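Why Does Lightning Come Before Thunder?

Have you ever sat at a bedroom window on a sticky summer evening, seen the whole sky blink white, and then waited and waited for the boom? If you have, you already know something important about storms, even if you never thought of it that way!

Let's start inside the cloud. A thundercloud is a very tall cloud, and way up in its chilly top half there are tiny bits of ice being tossed around by the wind. They bump into each other over and over, a bit like socks tumbling in a dryer, and all that bumping builds up electricity. When there is more than the cloud can hold, it leaps out in a giant spark. That spark is lightning.

The spark is hotter than the surface of the sun (yes, really!), and it heats the air so fast that the air bursts outward and shakes. Your ears hear the shaking as thunder. So the flash and the boom are made together, at very nearly the same moment.

Then why the wait? Light is wonderfully quick and gets to you almost at once. Sound is a slowpoke next to it, and needs 5 seconds to travel one mile. Start counting when you see the flash, stop when you hear the thunder, and divide by 5. If you counted to 10, the lightning was two miles away.

Children in the little town of Drummond tried this from the school hallway one April and wrote their numbers on a long strip of paper. The numbers got smaller, and smaller again, and then slowly bigger as the storm rolled off toward Tovum. 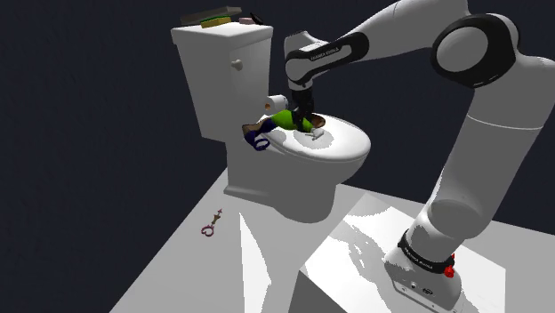
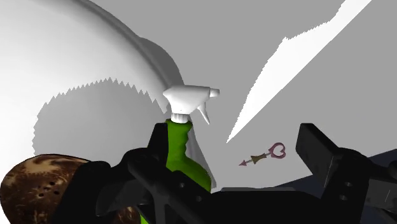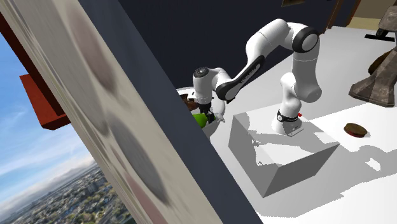 Now, counting is fun, but do your counting indoors. Any thunder you can hear means the storm is close enough to reach you, so go inside a real building or a car with a hard roof, and stay there until 30 minutes have gone by with no thunder at all. Keep away from faucets and bathtubs too, as lightning can travel through pipes. And if you are caught at the ballpark, please don't hide under a tree, however dry it looks under there. Find a grown-up and head indoors together.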